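Wissenschaftliche Mitarbeiterin / Wissenschaftlicher Mitarbeiter (m/w/d)
Robotisches Greifen und Übertragung aus der Simulation

Arbeitsgruppe Manipulation, Institut Stidau
Kennziffer 3401
Befristet auf drei Jahre, Vollzeit, Teilzeit grundsätzlich möglich

Die Arbeitsgruppe Manipulation sucht Verstärkung für das Projekt Inesow. Das Projekt untersucht, wie weit sich Greifstrategien für Haushaltsgegenstände vollständig in der Simulation lernen lassen und unter welchen Bedingungen sie danach auf einem realen Arm funktionieren. Partner ist die Firma Bucur, die uns Objektmodelle zur Verfügung stellt und einen Teil der Versuche am eigenen Standort wiederholt.

Ausgangspunkt ist eine Methode, die in der Gruppe in den letzten zwei Jahren entstanden ist und intern Lalum heißt. Lalum erzeugt Küchenszenen mit wechselnder Anordnung, wechselnden Oberflächen und wechselndem Licht und lernt daraus eine Steuerung, die nur Kamerabilder und Gelenkstellungen als Eingabe erhält. Eine Kenntnis der genauen Objektlage wird beim Ausführen nicht vorausgesetzt.

Der bisherige Stand: Aus 64 Grundszenen werden die Trainingsdaten abgeleitet, 12 weitere Szenen sind für die Auswertung zurückgehalten und werden im Training nicht verwendet. Bei frei stehenden Gegenständen sind die Ergebnisse in der Simulation stabil. Schwierig bleiben flache Teile, durchscheinende Behälter und Gegenstände, die eng beieinander stehen. Dort greift die Steuerung häufig an der falschen Stelle an oder schiebt den Nachbargegenstand weg. Die Ursachen sind nur teilweise verstanden, und ein großer Teil der ausgeschriebenen Stelle gilt dieser Frage.

Gearbeitet wird in der Simulation mit einem Franka-Arm mit Zweifingergreifer. Streuer, Pfeffermühle, kleine Schachteln und Besteck stehen oder liegen auf einer Arbeitsplatte in Marmoroptik.
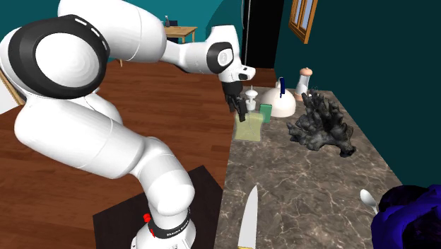
Muss ich schon mit einem echten Roboterarm gearbeitet haben?
Erfahrung an realer Hardware ist von Vorteil, wird aber nicht vorausgesetzt. Die Einarbeitung am Arm und die Sicherheitsunterweisung finden in den ersten Wochen statt, vorher ist kein selbstständiger Betrieb im Labor vorgesehen.

Ihre Aufgaben

Weiterentwicklung der Szenenerzeugung, besonders für dicht gestellte und teilweise verdeckte Gegenstände
Aufbau einer Auswertung, die Fehlgriffe nach Art und Ursache trennt
Vergleich der Ergebnisse aus der Simulation mit Versuchen am realen Arm
Pflege des gemeinsamen Quellcodes, einschließlich Tests und Dokumentation
Veröffentlichung der Ergebnisse und Vorstellung auf Fachtagungen
Mitbetreuung von Abschlussarbeiten

Die Lehrverpflichtung beträgt eine Übung pro Studienjahr. Gelegenheit zur Promotion ist gegeben.

Ihr Profil

Abgeschlossenes Masterstudium in Informatik, Robotik, Elektrotechnik, Maschinenbau, Mathematik oder einem verwandten Fach
Sichere Programmierkenntnisse in Python, Grundkenntnisse in C++
Kenntnisse im maschinellen Lernen, nachgewiesen durch eine Abschlussarbeit oder ein vergleichbares Projekt
Gute Englischkenntnisse; Deutschkenntnisse sind für die Lehre erwünscht und können hier erworben werden

Wer bereits mit einer Physiksimulation gearbeitet hat, sollte das im Anschreiben kurz beschreiben. Welche Software dabei verwendet wurde, ist zweitrangig. Kenntnisse in der Kontaktmodellierung sind selten und uns sehr willkommen.

Rahmenbedingungen

Die Gruppe besteht derzeit aus 6 Personen. Der Arbeitsplatz befindet sich im Institutsgebäude, das Labor liegt auf demselben Flur. Für Arbeiten, die ausschließlich in der Simulation stattfinden, ist nach Absprache mobiles Arbeiten möglich. Rechenzeit auf dem institutseigenen Cluster steht dem Projekt fest zu und muss nicht einzeln beantragt werden. Reisekosten für Tagungen mit angenommenem Beitrag werden übernommen.

Bewerberinnen und Bewerber mit Schwerbehinderung werden bei gleicher Eignung bevorzugt berücksichtigt.

Bewerbung

Bitte senden Sie Anschreiben, Lebenslauf, Zeugnisse und die Abschlussarbeit (oder einen Link darauf) unter Angabe der Kennziffer in einer einzigen PDF-Datei an das Sekretariat der Arbeitsgruppe. Ein Codebeispiel kann beigelegt werden. Bewerbungsfotos benötigen wir nicht.

Die Gespräche finden im November statt, auf Wunsch per Video. Ein Besuch im Labor kann mit dem Gespräch verbunden werden.

Fachliche Fragen zur Methode beantwortet Fuseini Mahama, Fragen zum Labor und zu den Versuchen am Arm Costel Hodoroagă. Beide sind über das Sekretariat zu erreichen.

Stand der Ausschreibung: Oktober 2022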